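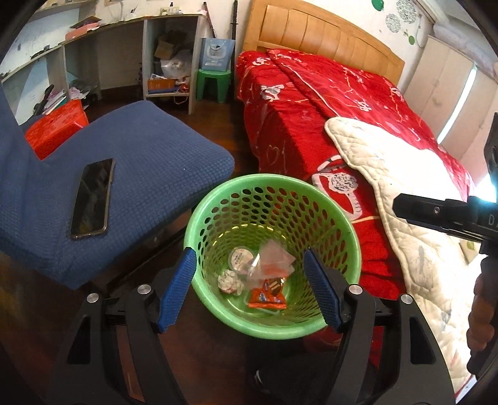
Wirmont perforated wastebasket, round, light green

Item no. 2781
Supplied by Alwood Home, Turthorpe

Open-topped plastic wastebasket for bedrooms, studies and other dry rooms. The sides are pierced all the way round with rows of small oval holes. The rim is plain and circular, in the same pale green as the body.

Intended for light dry waste: snack wrappers, foil lids, paper, clear film. Not suitable for liquids, food scraps or hot ash. If the basket is used with a liner, fold at least 5 cm over the rim, otherwise it will slip once weight is added.

Specification
Material: plastic, single moulding
Shape: round, open top
Height: 34 cm
Lid: none
Liner: not included

Placement
Fits between a bed and a chair. Keep long bedding clear of the opening - a comforter that hangs to the floor can drag on the rim.

Cleaning
Rinse with warm water and washing-up liquid. A soft bottle brush will clear dust from the holes. Do not put in the dishwasher.

Ordering
Single units are dispatched from Turthorpe. Cartons for hotels and student housing are made up to order - contact Anisa Liem, trade desk, extension 946, quoting the item number.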